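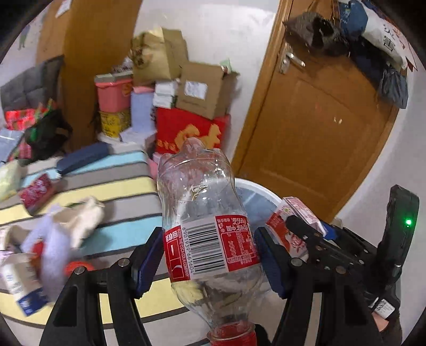

Empties should never get as far as the bedroom door, one participant told us in the first week, and if they do it means the kitchen bin is in the wrong place. I wrote that down and then spent most of June finding out how many people disagreed with it!

Figure 3. A clear plastic Coca-Cola bottle, empty, with its cap on and its label still around the middle. A red, white and pink carton is at the right.

4.2 Caps, labels and where things pile up

So, on to the bottles. We had 43 homes in the Jutdale part of the study, and I asked everyone to keep a diary of what they did with drink containers before recycling day. We ended up with 554 usable entries (I read every one, some of them twice). The thing I kept getting stuck on was the cap. In 300 entries the bottle was put aside with the cap screwed back on, like the one in Figure 3, and people felt strongly about it – a capped bottle doesn't drip on the floor, they said, and it doesn't smell.

Labels were another story. Hardly anyone mentioned peeling them off, and the few who did found it a chore. Cartons got mixed in with the bottles all the time, especially in homes with no separate bin for them, and I had to go back and add a code for that halfway through. The entries for glass are handled in Section 4.3.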